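From: Hamish Lockyer
To: Plorerel users list
Subject: Re: [plorerel-users] Rejected bimanual episodes, garment task

On 12/31/18 Catarina Bettencourt wrote:

> Hello all,
>
> We have finished importing the garment folding set into Plorerel and I would like a second opinion before we train on it. The import gives 3293 episodes, all recorded by hand with the paired grippers, plus the head camera. The validator rejects 52 of them. All 52 are in the shirt part. The towel part passes without a single rejection, with the same people, the same hardware and the same settings.
>
> The message in every case is "relative pose gap exceeds limit", and it is always for the right hand. I raised the limit from 7 frames to something absurd and they pass, of course, but then the replayed path has the right hand going through the left one for a moment, so I don't consider that a fix.
>
> Questions:
>
> a) Is the gap check computed on the gripper cameras or on the head camera?
>
> b) Is there any point in re-recording, or can the gaps be filled from the other stream?
>
> c) Ravindra suggested that the operators are simply moving too fast in the shirt task. Can this be checked from the logs?
>
> We are on Guvach 2 for the capture side. The clocks were synchronized at the start of each session.
>
> Catarina

Catarina,

I went through the rejected episodes you uploaded, and a set of accepted ones from both tasks for comparison. Answers first, then details.

a) Both. The absolute pose of each hand comes from its own gripper camera. The pose of one hand relative to the other comes from the head camera, from the marker cubes. The message you are getting refers to the second one only. The wording is poor and there is already a ticket for it.

b) Most can be filled. I would re-record the ones where the gap falls on a grasp or a release.

c) It can be checked, and speed is not the cause. The peak hand speed in the rejected shirt episodes is lower than in the towel episodes that passed. Details under 3.

1. Gripper camera streams

These are fine. I looked at them first, in the belief that a soft, plain cover filling half the view would leave the tracker with nothing to hold on to. There is enough else in the room. The wide lens keeps the far corner, the brick-patterned floor, the side table and the ceiling light in view even with the hand low over the work, and the tracker takes most of its points from there. A white towel on a red cover adds little, but it does not need to add anything.

What you should do is mask the gripper body. The pale grey shell spans nearly the full width at the bottom of the view and it moves with the camera, so any feature the tracker picks up on it argues for zero motion. The default mask in Guvach was drawn for the older shell and stops short of the black rubber strips on the flanks. Redraw it once per hand and save it with the session profile.

The second thing to mask, if you can, is people. The tracker tolerates someone standing close by as long as they keep still, but a white garment that fills the right side of the view and then walks off will take a group of points with it. The outlier rejection caught this in every episode I opened. It costs you some confidence in the pose and nothing else. 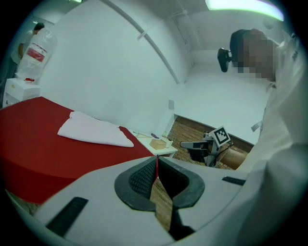 2. Clock offset

You mention that the clocks were synchronized at the start of each session. In the long sessions the head camera has drifted against the grippers by the end. The drift is steady, so a linear correction is enough. The import script has an option for this, off by default:

import --clock-model linear

It needs an anchor at both ends of the session. If the operators close both jaws together at the start and again at the end, the script finds the anchors without help. I see the closing gesture at the start of your sessions and not at the end. Please add it to the operator sheet.

Without the second anchor you can still recover the offset by correlating hand speed from the two sources. Deolinda Carrilho posted a script to this list in September that does it per episode. I ran it over the rejected ones. It reduces the error but does not clear the rejections, so the offset is a separate matter and should be corrected in any case.

3. Relative pose gaps

I plotted three things against time for each rejected episode: hand speed, right jaw opening, and the number of marker faces detected per cube in the head stream. The gaps line up with the third, and the third lines up with a particular motion. The operator pinches a fold, turns the right wrist inward and drags the fold toward the middle of the garment. During the turn the right cube shows the head camera one face at a steep angle, and the detector either loses it or returns the mirrored solution. The mirrored solution is the source of your hand passing through the other hand.

The towel task has no such motion. The corners are picked up and carried across with the wrist nearly level, and both cubes stay readable from start to finish.

Slower operators are affected more, because they stay in the turned position longer. That answers Ravindra's point, I think, although he is right that motion blur would give the same symptom in the report. The detector logs a blur score for each frame and it is low in all of the gaps. 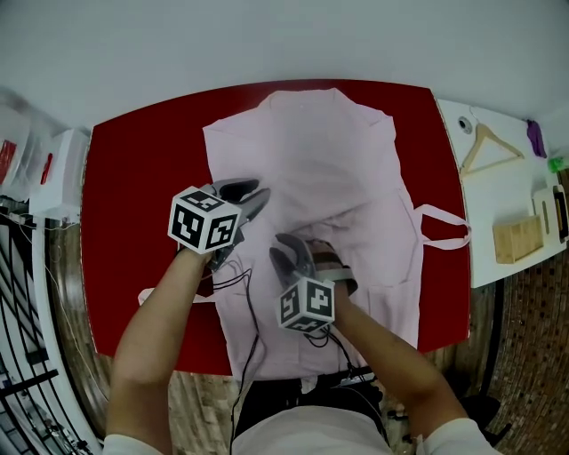 A cube with patterns on several faces is only useful if two of them can be read together, and the mounting angle decides how often that is the case. On your hardware both cubes sit on the gripper body and lean with it. Early in the grasp this is harmless. With the left jaws open over the middle of the shirt and the right jaws pressed down on a bunched fold, there are patterns to read on both cubes, and a frame of that kind makes a good reference for the relative pose. The trouble starts when the wrist rolls from there. I would ask the operators to hold for a moment at that point, before the drag, so that the filter has a settled estimate to carry through the gap.

There are two settings to change on the software side:

relative_pose.ambiguity = reject
relative_pose.bridge = gripper

The first discards a single-face solution when the mirrored one fits nearly as well. This makes the gaps longer, which looks worse in the report and is nevertheless correct. The second fills the gap by chaining the two gripper poses, with the offset held from the last good head estimate. Bridging is safe for as long as both gripper trackers report good confidence. In your data they do.

With these two settings and the clock correction, 7 of the 52 are still rejected. I have put the list in the same folder as your upload. In all seven the gap covers the release of the fold, and I would not train on a release whose timing relative to the other hand is interpolated. Re-record those.

4. Cables

This is unrelated to the rejections, but you should know about it before training. The thin black cables run from the grippers across the shirt and over the near edge of the table. In a few accepted episodes I can see the near edge of the garment shift with no jaw in contact with it, at the same time as a cable is pulled taut. A policy trained on that will learn that the fabric sometimes moves by itself. The effect is small. It is also systematic, because the cable always pulls toward the operator.

The fix is to take the cables back along the forearm, with a loop of slack at the elbow, and down behind the operator. Short sleeves help with routing, but put a band under the clip or people will complain about it by noon. Beatriz Barreto at Kustwood has a drawing of the clip they use and may be willing to share it. Beatriz, if you are reading, the archive link from last year is dead.

I do not suggest discarding the existing episodes for this. Tag them. If you run an ablation later you will want to know which ones they are.

5. Contact labels

Guvach 2 derives contact from jaw opening alone. For a towel this is adequate. For a single layer of shirt fabric the jaws are nearly closed whether or not they hold anything, and I find grasps labeled as successful where the fabric slides out in the next few frames. Three options, in order of effort:

- Shift the threshold for the shirt task and accept some error in both directions.
- Label from the head stream by hand, shirt episodes only. It is tedious work but quick per episode.
- Use the motor current trace, if it was logged. I did not find it in the upload. If you have it, send it and I will try.

I would start with the second. My experience with thin fabric is that a wrong contact label does more damage than a missing one.

Suggested order of work: clock correction, new masks, the two relative pose settings, re-import, then re-record whatever is still on the rejected list. Do not change the gap limit. Put it back to 7 if you have not done so already, as the bridging code reads the same value to decide where to stop.

Can you also send the session profile for the last recording day? The uploaded one has the intrinsics for the left gripper in both slots. If that is a copying mistake in the upload it does not matter. If it is the profile used during capture, the right hand poses have a scale error and we need to redo them before any of the above. I don't expect it, as the residuals look normal - but I have been wrong on this before.

Regards,
Hamish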